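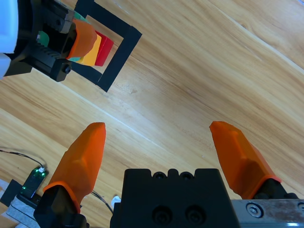
How to cache dependencies in your build pipeline

By Ermira Stojanović, 06/02/2022

Most of the time in a Python build goes on downloading packages that haven't changed. Our Skistora pipeline spent 306 seconds on every push, and 200 of those went on pip. Caching the packages takes a few lines of config.

You'll need a repository that already builds, a requirements file with pinned versions, and permission to edit the pipeline settings.

Step 1: Pin your versions

Open requirements.txt and check that every line has an exact version number. If you have loose entries, run:

pip freeze > requirements.txt

Do this inside your virtual environment – otherwise you'll pick up everything installed on your machine. Commit the file before going any further.

Step 2: Choose a cache key

The key decides when a saved cache can be used again. I use the Python version plus a hash of the requirements file. On Linux you can produce the hash with:

sha256sum requirements.txt | cut -c1-16

Don't put the branch name in the key unless your branches really do use different packages. I did this at first and every new branch started with an empty cache.

Step 3: Save and restore

Tell pip where to keep its downloads by setting a variable at the top of the job:

export PIP_CACHE_DIR="$PWD/.pip-cache"

Add a restore step before pip install and a save step after it, both pointing at .pip-cache. Add the folder to .gitignore as well.

Cache the downloads and leave the virtual environment out. Environments contain absolute paths and tend to break when the job moves to another runner.

Step 4: Check that it works

Push twice without touching requirements.txt. The first run fills the cache. In the log for the second, look for lines starting "Using cached". If you only see "Downloading", print the key in both jobs and compare them.

With the cache in place, the install step in Skistora takes 77 seconds. Most of what's left is unpacking, and one package that has to be compiled from source.

Clearing old caches

Old keys pile up. Ours had reached 799 MB by the end of September, so there is now a weekly job that deletes anything unused for 30 days.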